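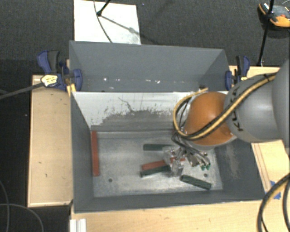

Figure 2. Grey metal bin and coloured blocks.

3.2 Sorting and recall

Children at the Odau and Skov centres completed the colour sorting task in pairs. Of the 70 children enrolled, six missed the second session and were left out of the recall analysis. Each pair was asked to group the blocks by colour, then to name the groups from memory after a delay of 10 minutes. Errors were mostly between neighbouring colours – a pattern also noted by Khunthong and Declercq in their November pilot. Centre had no clear effect on recall.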